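Dark shelving unit next to a large window — fading, glare and placement

Asked by Remedios Pacheco
Tags: shelving, window, workroom, paint

I have a dark teal-gray shelving unit standing against the window side of a workroom, with a white table directly in front of it. The window is large and gets strong daylight most of the day. Two problems:

1. The shelves read as black holes. With the window in my line of sight I can't make out what is on them.
2. I store dyed cloth there and the folds that face out are getting lighter.

Unit is 34 inches wide, open front. I would prefer not to move it. Is film on the glass enough, or do I need a blind?

3 answers

Recep Gezer (accepted)

These are separate problems and film only helps with one of them.

Fading: UV film slows it. It does not stop it, as visible light also fades dye. Keep the cloth in a closed box or turn the folds to the back.

Dark shelves: this is contrast. Your eyes adjust to the window, so anything in shade next to it drops out. Either bring the window down or bring the shelves up. A light-filtering roller blind does the first. For the second, fix an LED strip to the underside of each shelf board, at the front, aimed back. Up to 600 lumens per shelf is plenty. Line the back with matte white card if you don't want wiring. Avoid gloss, it only gives you streaks.

Check the blind brackets before ordering. The Rulcombe ones need a flat face on the frame — mine had a bead and I had to pack them out.
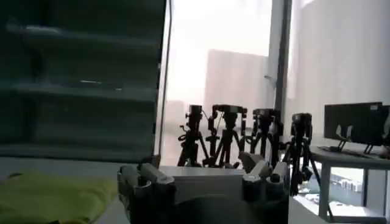

Shelving to the left of the window, white tabletop, yellow-green cloth at bottom left.

The shelf recesses are in deep shadow even with all that daylight beside them.

Pretlow

Just move it to the other wall. 100% fix.

Echevarría

Agree with the blind. I used Jasonex film first and could not see any difference in the shelves, which matches what Recep says about contrast. Clean the glass well if you do fit film, and leave a small gap at the edges.

Edited 24th December: corrected the film name.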